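Intro to Launch Vehicles, handout 4
Upper stages and restart
Aug 23, 2022
Notes: Mohammed-Awal Mensah. Corrections to me or to Leif Bach, who runs the problem sessions.

Read before class. Bring the staging worksheet from last time, we finish part 2 first.

Recap, quick

Rocket equation. Delta-v = exhaust velocity times natural log of (start mass / end mass). Everybody had this on the worksheet. What went wrong on most of them: people used propellant mass on the bottom. No. Bottom is everything left over when the burn ends, so dry stage plus payload plus any propellant you can't get out of the tank.

Staging = drop the dead weight. Lower stage fights gravity and drag, wants thrust. Upper stage is already high and moving fast, wants efficiency. That's why you see different engines, sometimes different propellants, on the same rocket.

Why upper stages matter so much

Put one extra kilogram of dry mass on the last stage and you lose one kilogram of payload. Straight trade. Put it on the first stage and you lose a lot less, because that mass gets dropped early. So upper stage people are fussy about brackets, paint, wire length, all of it.

Our running example is the Sandar upper stage. Numbers for the exercises:
Dry mass 2 tonnes
Propellant 18 tonnes
Payload 4 tonnes
Thrust 120 kN, one engine

Start mass is 24 tonnes, end mass is 6, ratio of 4. Natural log of 4 is 1.386. Multiply by exhaust velocity in m/s and you have your ideal delta-v. With 4,400 m/s you get just under 6,100 m/s. Do this by hand once so you beleive it.

Now initial acceleration. 120,000 N over 24,000 kg = 5 m/s squared. Half a g. Fine for an upper stage, useless off a pad. At burnout, same thrust over 6,000 kg = 20 m/s squared, so a bit over 2 g. Payload feels that. If the payload can't take it, throttle down near the end.

Propellant choice

Hydrogen/oxygen: best exhaust velocity of the common pairs. Hydrogen is very light per liter so the tank gets huge. Boils off. Needs insulation.
Kerosene/oxygen: lower exhaust velocity, small tank, easy to handle. Kerosene can get too cold on a long coast.
Storables (hydrazine family with nitrogen tetroxide): lower again, toxic, but sit in the tank for months and light on contact. Good for many restarts.

Exam likes this table in words. Know one plus and one minus for each.

Restart

Why restart at all? Typical high orbit mission: burn once to a low parking orbit, coast, burn again to raise the far side of the orbit. Sometimes a third burn way out to circularize or take out inclination. Inclination change is cheaper when you're moving slowly, so you do it high up.

Trouble during coast:
Propellant floats around. Engine wants liquid at the inlet, not gas. Fix is settling: small thrusters push the stage forward, liquid goes to the back of the tank. Or screens and vanes inside the tank that hold liquid by surface tension.

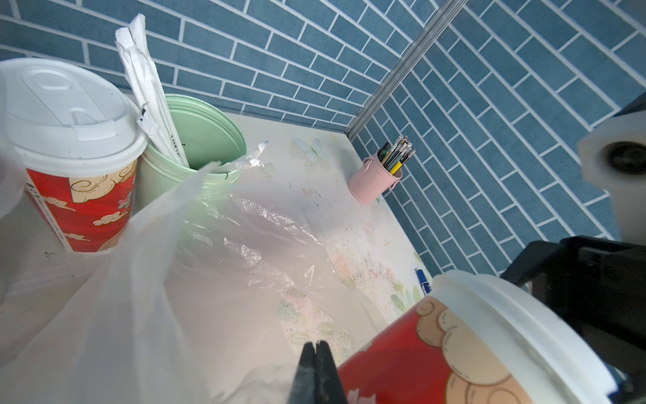

Second trouble is heat. Sunny side warms up, pressure rises, you vent. Vent through one side only and the stage starts to turn, so vents come in opposed pairs. Slow roll during coast evens out the heating (people call it barbecue roll).

Third is the engine itself. Pump has to be cold before cryogenic liquid goes in or it flashes to gas. So you bleed a little propellant through first, called chilldown. That propellant is gone, count it in your budget. Students forget this every May when the design reports come in.

Ignition: spark torch can be used again and again. Cartridge igniters are one shot each, so number of cartridges = number of starts. The Barrera engine in the reading uses a torch, the older Prirkley uses cartridges. Compare them in problem 3.

Problems for next session

1. Redo the Sandar numbers with payload cut in half. New ratio, new delta-v, new burnout acceleration.
2. Same stage, but 300 kg of propellant left in the tank. How much delta-v lost?
3. Barrera vs. Prirkley, one paragraph. Which for a three-burn mission and why.
4. Sketch tank, vents and settling thrusters for the Clornutden stage. Arrows for force directions. Neatness doesnt count, arrows do.

Units on everything. Leif takes off points.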